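March, early, coffee number 2

Slept terribly and woke up thinking about bread again. I know, I know. But the starter has been sulking since we got back from Garkham, and I lay there at five in the morning running through flour brands in my head like some people count sheep. Gave up and went down to the kitchen in my socks (freezing floor, must buy slippers, have been writing "must buy slippers" in here since Christmas).

Fed it anyway. 50 grams of the Himetti whole wheat, same of water, a good stir and a stern word. Itziar Vallejo from choir swears by rye, and she gave me a jar of hers last fall that I let die on top of the fridge, so I can't exactly ask her for another one. I could say it's for a friend! No. She'd know.

The big news is that I've signed up for a table at the Masenora spring market, and I have no idea what got into me. It costs 30 dollars and you bring your own tablecloth. I was standing in line to pay for onions, the woman had the clipboard right there, and I heard my own voice say "sure, put me down." So now I have to bake 80 rolls in an oven that fits one tray at a time and runs hot on the left side. Mom laughed so hard on the phone she had to put me down and come back. 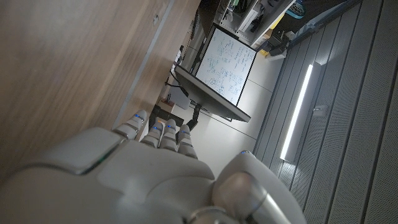 Anyway, I did the math on the back of the gas bill, and if I start the dough the night before and keep half of it in the garage where it's cold, I can bake from four in the morning and be done by eight. Then load the car, drive over, and try to look like a person who does this all the time. I want to do the plain ones and the ones with fennel seed. Maybe an olive one too, although the last olive batch went sort of gray inside and Dad called them "the mushrooms" for a week.

Still need boxes. The bakery on Tejada Street used to give away their old trays, so I'll walk by this afternoon if the rain lets up and ask nicely. And signs! I have terrible handwriting, so I might bribe my niece with a roll or five.

Later, nearly ten at night. The starter is UP. Doubled and then some, bubbles all over, smells like yogurt and apples, and I did a little dance in front of the sink. Forgot the trays completely. Put a test batch in the fridge for the morning and I'm going to bed before I start fiddling with it. Slippers tomorrow.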